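Week 2: Soft items and bags
Course lead: Fionnuala Gilmartin. Practical on Thursday, Ukell building.

Soft goods go on the packing table after the rigid ones. Squeeze the air out by hand, starting at the closed end, and fold toward the opening. Creases are fine at this stage. Check seams and edges for fraying and write down what you find on the item card.

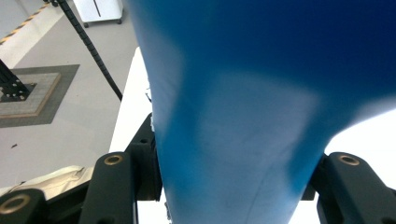 Items over 11 inches when folded go to the lower shelf. Everything else is stacked flat, two deep, with the label facing out. Keep bags behind the floor tape until the card is signed.

For Thursday, read the Halliday notes on folding and bring one soft bag from home. Hand in your card to Henrique Caldeira before you leave. Late cards go in the tray outside room 896.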